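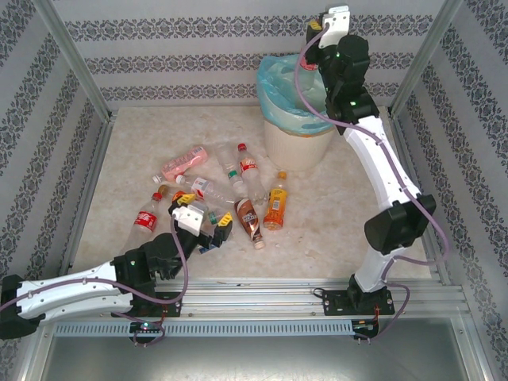 Garnside Releases Two-Arm Bench Cell for Bottle Sorting and Manipulation Training

UNDHAM, Oct 13, 2022. Garnside today opened orders for the Fallov bench cell, a two-arm workstation for laboratories and training centers that develop pick-and-place routines on mixed household packaging. The cell ships assembled and wired.

Both arms mount to a grooved aluminum rail at the front of the cell. The bases bolt into the rail, and their spacing can be changed with a hex key. Each arm carries a two-finger gripper on its own mounting block. The fingertips are a wear part and can be replaced without removing the gripper.

Controller boards sit on the front of the cell, below the rail, where status lights can be read from the operator's seat. Wiring between the boards and the power supply passes through a slotted duct. Gripper cables run outside the arm links in open loops, so a damaged cable can be changed in 20 minutes with the arm in place.

The standard exercise for the cell is clearing a floor of empty drink bottles into a small lined trash can. Bottles differ in diameter, label finish and cap, and they lie at any angle, including across one another. Clear bottles are the harder case for most vision software, and the exercise mixes them with colored and fully labeled ones.

"Customers were building this setup themselves and losing a semester to brackets and wiring," said Aniela Wieczorek, product manager at Garnside. "We fixed the geometry so that a routine written on one cell can be moved to another with a short calibration."

The three walls of the enclosure accept printed paper, and the floor panel lifts out. Users can change the background pattern or the floor finish between runs to check whether a routine depends on either one.

Holovko, a technical training center, has used a pre-production cell since June. Instructor Petro Ivanyshyn said his group logged 121 hours of operation before replacing the first set of fingertips. "The arms share the middle of the floor, so students have to deal with collision limits in the first week," he said.

The Fallov cell is sold with both arms, grippers, controller boards, enclosure and a software license for 8 seats. Bottles and bin are not supplied. The first production run is 400 units. Orders are filled in the sequence received, and on-site installation is available as a separate item.

Media contact: Gerardo Galang, Garnside, Undham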